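February 16, 2023

I am still looking for the right coaster. My big table has a warm brown top, and I worry about rings on it. At Jaiswal they asked 300 for a set, too much for me. A small mat of light wooden slats is what I like best now – simple, and easy to wipe. 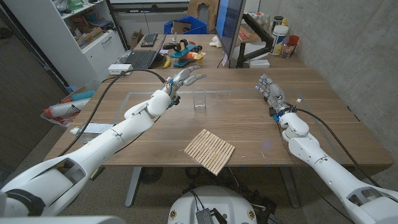 Kuldeep Nautiyal wrote to me that slats let the drops run through, and that cork would be better under a cold glass. Maybe he is right. I will try cork in the summer.

The other wooden thing I want to keep is the toy airplane with the yellow propeller. I paid 50 for it in Hodosel, and I like the orange-red body with the teal wings.

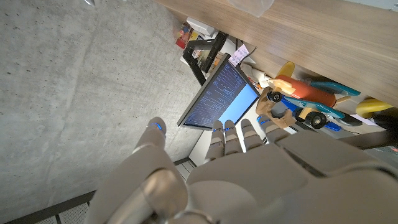
I dust it every 10 days or so with a dry brush, never with water. For the wheels I use a cotton swab.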